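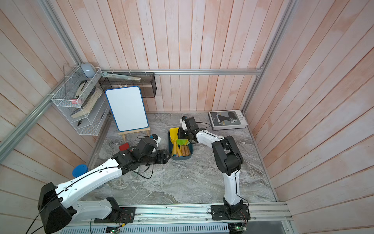
*Two robot arms on the front rail, marble-patterned floor panel.*

## Questions about marinating chicken and tofu

**How long should I leave chicken thighs in the yoghurt marinade?**
Minimum two hours, maximum overnight. With lemon juice inside, I would stop at 5 hours, or the surface of the meat becomes a bit like flour paste.

**Can I use the marinade again as a sauce?**
Only if you boil it first, for a full five minutes. I prefer to keep some aside in a clean jar before the raw chicken goes in.

**Do I need to press the tofu?**
Yes, for firm tofu. Wrap it in a tea towel, put a heavy pan on top and wait 15 minutes. Silken tofu – please do not press it.

**Can I freeze chicken in the marinade?**
Yes, the soy and ginger one freezes very well. Thaw it in the fridge, never on the bench.

**My honey marinade always burns on the barbecue. Why?**
The flame is too strong for the sugar. Wipe off the extra and cook on medium heat. Marion MacAulay from Corkuddale wrote to me that she brushes the honey on only for the last minutes, and I do the same now.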